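Grendska Draining Counter, Series 200

Commercial Kitchen Equipment > Warewashing > Counters and Tabling

Product code: 3576
Page last revised: 16/05/2020

The Grendska Draining Counter is a stainless steel work surface for kitchens that wash and air-dry by hand. It is intended for school canteens, small restaurants, care homes and staff kitchens, and may be installed on its own or joined to any Grendska sink of the same depth.

The top is pressed from a single sheet, with a raised front edge and a gentle fall toward the outlet. There are no seams on the working area. The rear upstand is 100 mm high and is meant to be sealed directly to the wall finish. Tile, steel cladding and sealed wall panel are all suitable – bare plaster is not.
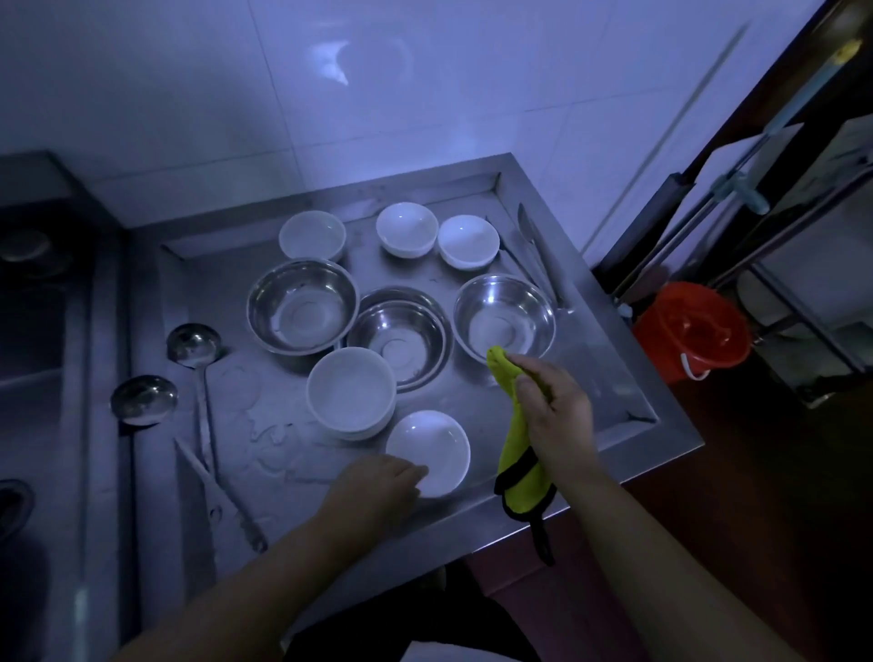 Can the counter be fitted to the left of an existing sink?
Left-hand and right-hand versions are both kept in stock, and the hand must be stated on the order. The outlet position cannot be changed after manufacture.

Specifications

Top: stainless steel, brushed finish
Rear upstand: 100 mm
Outlet diameter: 39 mm
Maximum evenly spread load: 200 kg
Legs: four, with adjustable feet
Supplied: flat, with fixings and printed instructions

Installation

The counter must be level from left to right before the wall seal is applied. The fall toward the outlet is built into the top and should not be increased by raising the feet at one end. Connection to the waste pipe must follow local plumbing rules. Grendska does not supply the trap.

Care and Cleaning

Wash the surface at the end of each shift with warm water and a mild detergent, following the direction of the grain. Rinse well and dry with a soft cloth. Steel wool, bleach and salt-based products will mark the finish and are not covered by the warranty. Lime deposits may be removed with Jima Descaler, used as directed on its label and rinsed off completely.

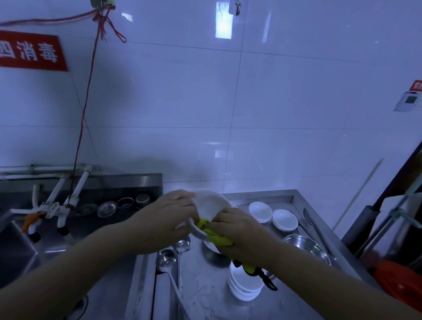 Angelovski Catering wrote in November that the raised front edge had kept water off the floor through a full season of banquets, but that the feet had been stiff to adjust and a longer wrench in the box would have been welcome. A longer wrench is now packed with every counter.

Accessories

Ument clip-on rack rail, single or double
Joining strip for adjacent counters
Replacement foot, sold singly
Undershelf, solid or slatted

Ordering and Delivery

Orders are accepted through authorized dealers only. Please state the product code, the hand and any accessories required. Counters are delivered to the ground floor – delivery to upper floors must be arranged with the dealer in advance. Damage in transit should be reported before the unit is installed.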